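Chapter 7
Showing Instead of Telling: Teaching a Robot by Hand and from a Distance

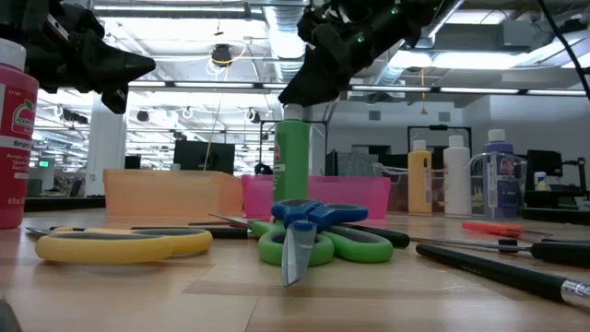
Idthorpe, November

I spent most of my first month in this field trying to write down how to pick up a bottle. I mean really write it down, in code, with the finger opening and the approach angle and the height at which to stop and close. It took me 19 versions to get one that worked on my own desk, and then I moved the lamp and it quit working. (The lamp! It had nothing to do with the bottle, except that my camera code thought it did.)

Then a labmate sat me down at a pair of handles, told me to quit typing, and let me drive the arm myself. I got the bottle on my second try. I couldn't have told you what angle I used.

This chapter is about that second way of doing things. You already know how to pick up a bottle, put scissors away, and fish a screwdriver out from under another screwdriver. You've known since you were small. The trouble is getting what's in your hands over to a machine that doesn't have hands like yours, and there are a couple of well-worn roads for that.

The first is kinesthetic teaching, a big name for grabbing the arm and moving it. You switch the joints to a soft mode, take hold near the wrist, and walk the gripper through the job while the encoders record where everything goes. I love it for beginners. You feel right away what the arm can and can't do, and you find the joint limits with your own shoulder. The downside is that you're standing in the way. Your sleeve is in the camera view, your elbow is blocking a bin, and if the robot has two arms you'll be hugging it like a reluctant dance partner. Any policy trained on those images has learned a world with a person in it, and at run time that person is gone.

The second is teleoperation, where you stay off to the side and drive. Sometimes you hold a small copy of the arm, called a leader, and the real one, the follower, matches it joint for joint. Sometimes you wave a controller and software works out the joints for you. We'll spend more pages on this one, partly because so much present-day training data gets made this way and partly because it's where my own scars are.

Take the table at the start of this chapter. You've got two grippers, one of them right above the cap of a green paint bottle, with an orange-peach bin and a pink bin standing just behind it. Suppose the job is to clear everything into those bins. If you were doing it with your own fingers you'd be done before you finished reading this paragraph. Now suppose you're driving. Which arm goes for the green bottle? Do you grab it by the cap, where you can come straight down, or by the body, where there's more to hold? If you take the cap, how far can you tip the bottle before the grip starts to slide? And please look at the scissors before you answer too quickly, the blue-handled pair resting on top of the green ones. Go for the blue pair carelessly and you may well drag the green pair along with it.

Every one of those little choices ends up in your data. That's the idea I most want you to carry into the rest of the chapter. A demonstration records a path, sure, but it also records your taste. If you always take bottles by the cap, the robot will too, and it'll be lost the day a bottle is lying down. If you hesitate over the scissors for a few seconds, hovering, the robot will learn to hover. I once trained a policy on my own sessions and watched it drift up, pause, and drift up again before every grasp. It took me an embarrassingly long time to recognize myself.

So how many demonstrations do you need? I get asked this at every workshop and my answer always disappoints people, because it depends on how much the world changes between tries. The running project in this book, which we call Grirkon, uses 315 demonstrations of a tabletop cleanup. For a single bottle in a fixed spot that would be silly. For a pile of odds and ends that gets shuffled before every run, you'll see in Section 7.4 that it's on the lean side, and you'll see exactly where it breaks.

A few words on gear before we start. The exercises are written for the Stirkness leader and follower kit, but nothing depends on it. Any arm that lets you log joint positions and camera images on the same clock will do. That "same clock" part matters more than which arm you buy! If your images lag your joint readings, the robot learns to act on a picture of the past, and you'll spend a week blaming the network. Section 7.2 has a quick test for it. Do the test.

You can also do a surprising amount with cheap clutter. Craft paint bottles are great because they're tall, light, and come in colors you can tell apart from across the room. Screwdrivers are good for practicing on long thin things that like to roll. Paintbrushes too. Scissors are the hard ones, and I'd save them for after you can do bottles without holding your breath. Keep the points away from any cables.

What you should be able to do by the end

Record a clean teleoperated demonstration and say what makes it clean. Choose between moving the arm by hand and driving it from a distance for a given job. Spot hesitation, lag, and lopsided habits in a set of recordings, including your own. Train a simple imitation policy on the Grirkon data and predict, before you run it, two situations where it will fail.

You'll want Chapter 4 fresh in your mind for the joint and gripper frames. The Ajayi notation from Chapter 5 comes back in Section 7.3, but I've put a short refresher there in case you skipped it. (I would have skipped it.)

7.1 Getting a Feel for the Handles

Before you record anything, drive for a while with the logger off. Open and close the gripper on air. Touch the tip to the table as lightly as you can, then lift, then do it again a little to the left. Most people press too hard at first, since the handles on a basic kit don't push back and you've got only your eyes to tell you that you've made contact.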